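Kokgate Beach Cabins - turnover & safety check, with comments
Date: December 17, 2019
Checked by: Heike Fuchs
Copy to: Jianhua Xue

Cabin 11

Smoke alarm - OK. Tested twice, loud.

CO alarm - OK, battery low-ish. Replace before the holiday guests.

Deck railing - FAIL. Two balusters loose on ocean side, one cracked. Taped off. No guests out there till fixed.

Outdoor shower - OK. Water heater set too high agian, turned it down. Please leave it alone.

Beach path lights - 3 out, all on the Pindthorpe side. Was on the November list too.

Fire extinguisher - OK, tag in date. Move it out from behind the beach chairs. 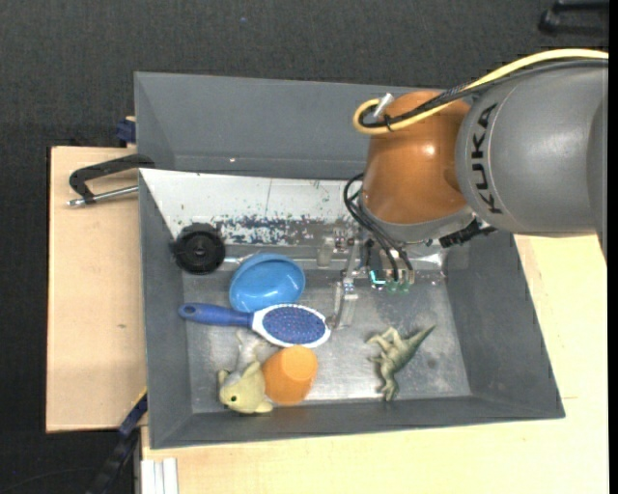 Cabin 27

Smoke alarm - OK.

Window locks - bedroom one sticks. Oiled it, still sticks.

Bunk ladder - FAIL. Top screw missing. Ladder is in the closet, top bunk closed off. Family of five booked in, call them or swap cabins.

Hammock hooks - OK, held my weight. Weight limit sign gone, need a new one.

Kayaks and life vests - four adult vests good, one child vest with a torn strap, pulled. Gidura rental desk says they can lend us one.

First aid kit - no burn gel, no tweezers. Guests will step on urchins, we need tweezers.

Costs so far

Railing quote from Vlček is $2,099, seems high. Jianhua can you get a second one? Lights and small stuff $293.

Recheck both cabins before keys go out. Didnt get to the pool gate, ran out of daylight.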